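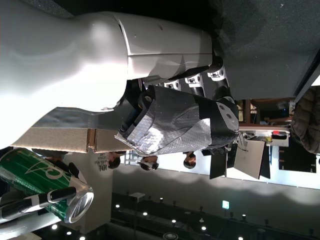
Speckled top, table 2, Saturday. Green can, piece of tan cardboard, black puffer jacket on the far side.

Started at 11 with the table tops. The dark gray speckled one is the one we keep arguing over, so it gets its own entry.

Wiped it down twice with plain water and a cotton cloth, then once with the Griso cleaner at the weak mix. The speckle hides crumbs and dust very well, which is the trouble with it. Looking straight down it seemed clean after the first wipe. Ran a hand across and it was still gritty near the long edge. From now on check by hand or with a flashlight held low, and don't go by looks.

Can rings. Left a chilled drink can on the bare top for an hour and got a dull circle. Water alone did not take it off. Griso at the weak mix did, second pass. Tried the same thing on the Teltovmont sample tile and the ring came off with water, so their finish is better on this point. It also scratches if you look at it wrong. A can dragged the length of the tile left a line I could feel with a fingernail. Same drag on our top left nothing.

Cardboard. We have been using torn-up box pieces as coasters and as padding under anything with a hard bottom. They work for a day or so. Once the brown inner layer shows along a tear it sheds fibers, and the fibers stick in any damp spot. Pulled 6 old pieces out from under things today and threw them in recycling. Cut new ones from the Petchrat delivery box with a knife and a straightedge. Cut pieces shed much less than torn ones. Box was marked 193 on the packing slip if anyone needs to match it to the order. Slip is in the blue folder.

Please cut, don't tear. There is a knife in the top drawer and the blades are new.

Coats. Same as last month. The hooks by the door fill up in the morning and everything after that lands on chairs and tables. A puffer jacket takes up as much space as a box of parts and slides off anything smooth. Moved the spare rail from the storage room and put it along the wall past the sink. It leans a little to the left. Shimmed one foot with a folded offcut, will do it properly when the Fekutley feet come in. Ordered a set of 6, we need four, the other two are spares.

Drinks. No change to the rule: closed cans and bottles are fine on the tables, open ones go on the side shelf. Tabs and empties in the metal bin, which I emptied at 3.

Not done:
Underside of table 2. There is old tape residue all along the front rail and I ran out of scraper blades that fit.
Second can test with a warm can, to see if it leaves a ring at all.
Ask Teltovmont whether the tile comes in a harder finish and what the lead time is. If it is past April we should stay with what we have.

Griso bottle is a third full. Weak mix is one capful to the small bucket, cold water. The label says warm but warm left streaks on the speckled top both times I tried it.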